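4.2 Soft goods and the baskets they end up in

Of all the household items we looked at, blankets and fleece cloths were the ones we enjoyed studying most. A plate has one shape and a book has one shape, but a piece of fleece can be a flat sheet, a roll, a neat square or a round bundle, and people have strong feelings about which of these counts as "put away." We asked the households in our study to tidy a living room corner the way they would at home, with no rules about folding, and the range of answers was wonderful!

We had expected most people to fold. In our 60 tidying sessions, though, the favorite method by a wide margin was what Mridha, in her notes from October, called "gather and drop": the cloth is pulled together into a thick bundle and lowered into the nearest open basket. Folding showed up mainly when the storage place was a shelf, where a messy edge would be in plain sight. With a basket, the sides hide everything, and people seemed to know this without stopping to think about it.

The type of basket mattered more than we guessed. Stiff wicker baskets invited people to press the cloth down and square off the top. Fabric baskets, which give a little at the sides, got rounder and looser bundles, and several people told us they liked the way a soft basket "takes the shape of the stuff." One participant keeps six of them in a single room and could tell us right away which one held scarves and which one held pet towels (Figure 3). 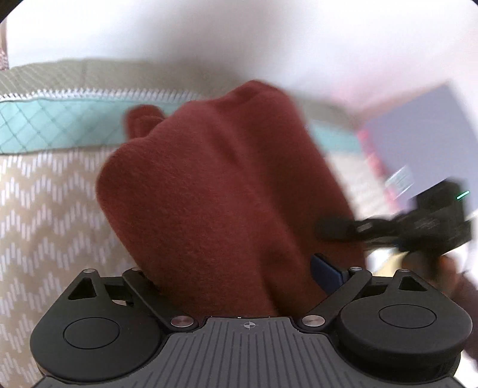 Figure 3. A maroon fleece cloth gathered into a bundle, with a patterned fabric basket behind it.

Pattern and color also played a part, and this is a finding we would love to see others pick up. When two baskets stood side by side, people often sorted by looks: plain cloths in the plain basket, bright ones in the bright basket. Gallegos suggests that this helps family members find things later, and the interviews back him up. Parents in particular spoke of baskets by their print ("the zigzag one," "the one with the dots") and hardly ever by what was inside.

Fleece has one more charming habit. It springs back. A bundle pushed down below the rim tends to puff up again, and people handled this in different ways. Some added a heavier item on top, some turned the bundle over so the loose ends were underneath, and quite a few let it stick out and called the job done. We coded all three as finished, in keeping with our rule from Section 3 that a task is over when the person doing it says so. Whether the same holds for bulkier things such as quilts and pillows is taken up in Section 4.3.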